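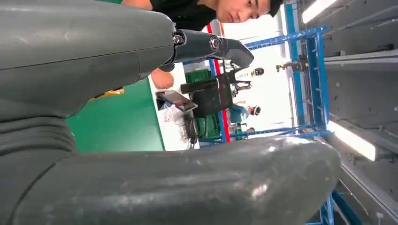

Workshop Tips: Grippers and Hands

Comparing two hands on the same arm
by Ayanda Mofokeng

Most bad comparisons between grippers come from the bench and very few from the grippers. The notes below cover how we set up a fair trial between the Tama two-finger gripper and the Urkico five-finger hand, using squeeze bottles with a printed label.

Pick one object and stay with it. A bottle is a good first choice. It is round, it gives a little when squeezed, and the label has a different grip than the bare plastic. Use bottles from the same pack. Fill them to the same level and check each one on a kitchen scale.

Cover the table. Bare white tops throw glare into a wrist camera, and a bottle lying on its side will roll at the first touch. A plain green mat fixes both. Tape it down at the corners. Mark the start spots on the mat with a fine pen and put the bottle back on the mark after every try, including the good ones.

Tighten before you start. Go over the finger joints with the right hex key and draw a paint line across each bolt head and the part next to it. If the line has split at the end of the session, the numbers from that session are suspect. Scratches on the outer housing do not matter. Play in a joint does. 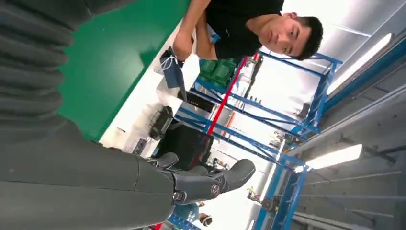 Checking the fingers up close, beside the green table.

Wipe the fingertips with alcohol between sets. Dust gets onto rubber pads faster than you would expect, and a dusty pad will make the better hand look like the worse one. Let the pads dry fully. The same goes for the wrist camera lens, with a lens cloth only.

Set the closing force low and step it up. We start at the lowest setting the controller accepts and go up until the bottle holds through a lift, a tilt and a pause of 4 seconds. Write down that setting. Then go 2 steps higher and look for dents. The gap between "holds" and "dents" is the figure worth having, and it is the one missing from most data sheets.
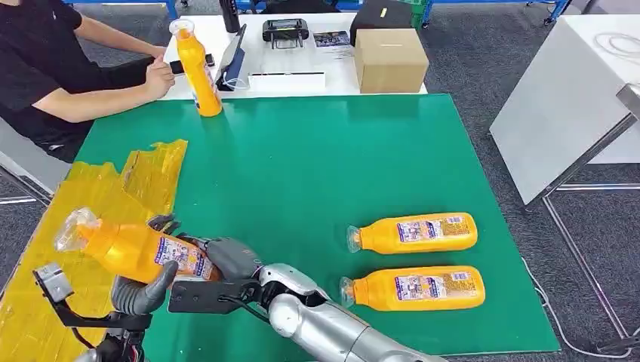
Do standing and lying starts as separate sets. The Tama was steady on standing bottles and poor on lying ones, mainly at the cap end, where it tended to pinch and spin the bottle. The Urkico was slower in both sets but lost fewer lifts, as long as the thumb went under the body before the fingers closed. Out of 1,000 tries in all, we logged 166 drops, and most of those were lying starts with the Tama.

Keep the cables off the mat. Route them behind the arm with a loop of slack at the wrist — enough for a full turn — and run the arm through its whole range by hand first.

Change one thing per session. We once swapped the Hlongwane controller and the finger pads on the same Sunday and had to throw out the lot.

For storage, the Ridodwood case holds either hand with the pads on. Leave the fingers half open in the case so the pads do not take a set.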